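The Planner at Pindside

My boss at Skikulach calls it a planner. I call it the kid, and on Tuesday the kid had a table to clear. Two arms, one tray of leftovers, and 251 lines of task graph I'd written mostly at night, with Cardoso – our perception module – telling it what was what. 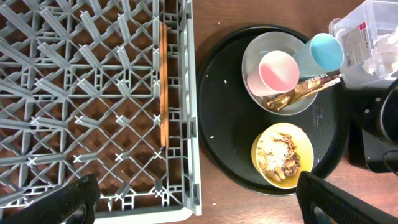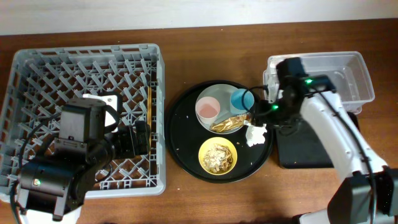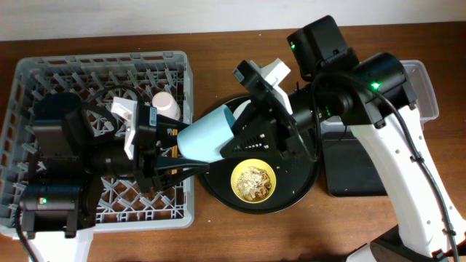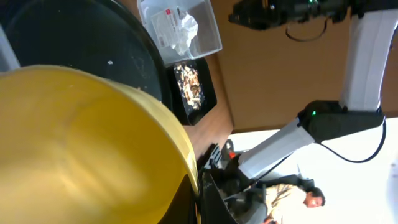 Cups and a chopstick on the left, scraps on the right.

Part 2: The Log

I read logs the way my aunt reads horoscopes, with a pencil. Around lunch I found a line in Stendex, our trace viewer, that I hadn't written. It said WAIT, and it lasted three seconds.

It came right before the blue cup, the one the two grippers were supposed to share. The collision check was clear and both arms had a path. So I searched the repo (twice!) for anything that could make it pause, and there wasn't a thing.

I should have filed a bug. I opened the ticket, typed "unexplained delay at handover" and just sat there listening to the fans. Then I ran the trace again and the pause was still there, after you, no, after you, like two people at a door.

I closed the ticket and went to get a sandwich.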